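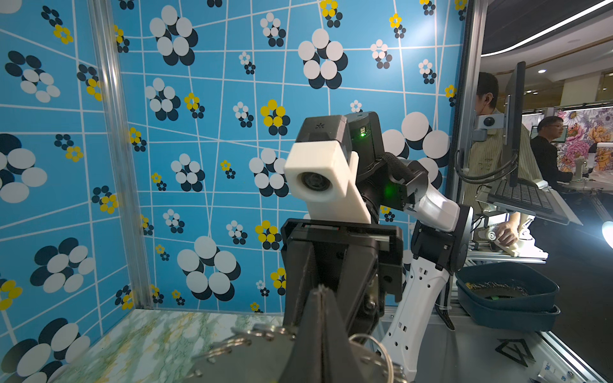 第5章　教示による動作の獲得

5.1　本章の目的

前章までは、ロボットの動作を座標と軌道の列として記述する方法を扱った。対象物の形状と位置が既知であれば、この方法は現在でも最も確実である。しかし、鎖や輪のように姿勢が定まらない部品、あるいは片方の手で保持しながらもう片方の手で処理する部品では、記述すべき条件が急速に増え、手順を書き下すことが現実的でなくなる。本章では、人が作業を実際に行ってみせ、その記録から動作を得る方法を扱う。この方法を総称して教示と呼ぶ。

教示は、操作者とロボットの関係によって二つに大別される。

（a）直接教示
操作者がアームに手を添え、先端を目的の位置まで導く。関節角は各軸のエンコーダから直接得られるため、記録された動作は必ずその機体で実行可能な範囲に収まる。一方、操作者の腕や手がカメラの視野に入りやすく、画像を入力とする学習には注意を要する。また、双腕の作業を一人で教示することは難しい。

（b）遠隔教示
操作者は手元の操作装置を動かし、アームがこれに追従する。操作装置には、アームと相似の関節構造をもつもの（リーダ・フォロワ型）と、手先の位置姿勢のみを指令する手持ち型とがある。前者では関節角の対応が一対一に定まり、後者では逆運動学を解いて関節角を求める。逆運動学の解が不連続となる姿勢の扱いは5.4節で述べる。

5.2　記録される量

一回の教示で得られる時系列データを、以下では「試行」と呼ぶ。試行には、少なくとも各関節の角度、グリッパの開度、カメラ画像、および操作者からの指令値が含まれる。追従型の制御では指令値と実測値は一致しない。とくに把持中は、指令値が実際の開度よりも閉じた側にあり、この差が把持力に対応する。薄い板や細い輪を挟む作業で実測値だけを保存すると、再生時に把持力が不足する。両者を区別して保存しなければならない。

手首に取り付けたカメラは、指先と対象物の相対位置を近距離で捉える。反面、グリッパ自体が視野の多くを占め、対象物の一部が隠れる。双腕の場合は他方のアームの手首カメラがこれを補うことがあるが、両者の時刻が揃っていることが前提となる。時刻同期の誤差の見積もりは5.3節で行う。

5.3節以降で繰り返し参照する事例に、イレシュ（Matěj Jireš）とリー（Karine Li）によるGarberg課題がある。これは金属の輪を円板の穴に通す双腕作業で、遠隔教示による300回を超える試行からなる。このうち53回は、輪の保持に一度失敗し、持ち直してから完了した試行である。当初の解析ではこれらを除外していたが、除外した集合から得た方策は、輪がわずかに傾いた状態から復帰できなかった。失敗からの復帰を含む試行をどの割合で残すべきかは、5.6節の主題となる。

5.3　用語と記法

時刻tにおける関節角をq(t)、指令値をu(t)、画像をI(t)と書く。左右のアームを区別する必要がある場合は添字L、Rを付ける。左右は操作者から見た向きではなく、ロボット基部の座標系で定める。操作者がロボットと向かい合って立つ配置では両者が逆転するため、記録の際は配置を必ず併記すること。

まず、片腕の場合について時刻同期の問題を定式化する。画像の取得時刻をt、対応する関節角の取得時刻をt＋δとする。δが一定であれば、既知の動作を一度記録することで推定できる。δが試行ごとに変動する場合は、各データに共通の時計による時刻を付与し、関節角を画像の時刻に合わせて補間する。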